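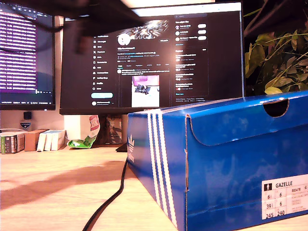 4.2 Teaching a new box to the perception module

Gilbert finds boxes by comparing the camera view with a stored model. Each new box must be taught once before the planner can use it. You need the Flallex console, version 5 or later, and a desk or table with a clear view of the box.

1. Put the box so that one long side and one short end both face the camera. If only one face is visible, the module cannot estimate the depth.

2. In the console, open Models and choose New from view. Wait until the preview stops moving.

3. Draw the outline around the box. Include the part of the lid that hangs over the side. Do not include the desk, a shadow or anything behind the box.

4. Mark the features that do not change from one box to another of the same type. Stripes and a large logo are good features. On a shoe box, the semicircular cutout in the lid is also good – but mark it as Hole, otherwise the planner may choose it as a contact point.

5. Mark the product label as Text region. Labels differ between sizes, so the module must not use them for the pose. The text is read separately. With a label such as GAZELLE, BB5478, enter the code in the field Item and leave the sizes empty.

6. Press Learn. The module makes 100 test views and shows a score. The highest score is 100.

Note: Glossy cardboard reflects the lamps. If the score changes much between two attempts, turn on Ignore highlights and repeat step 6.

Note: Screens in the background are a common source of false edges, and plants also. Draw an Ignore area over each of them. The area stays fixed to the camera, so draw it again when you move the camera.

Caution: The planner knows only the objects which are in the model list. A cable beside the box is not an obstacle for it. Move the cable away, or add a Keep-out zone, before you start any motion.

If the outline jumps to another object, see 4.5. The default values in this section were set by Itzel Carrillo and checked by Remo Vitale at the Winduvdale site. They were last changed on February 9, 2023.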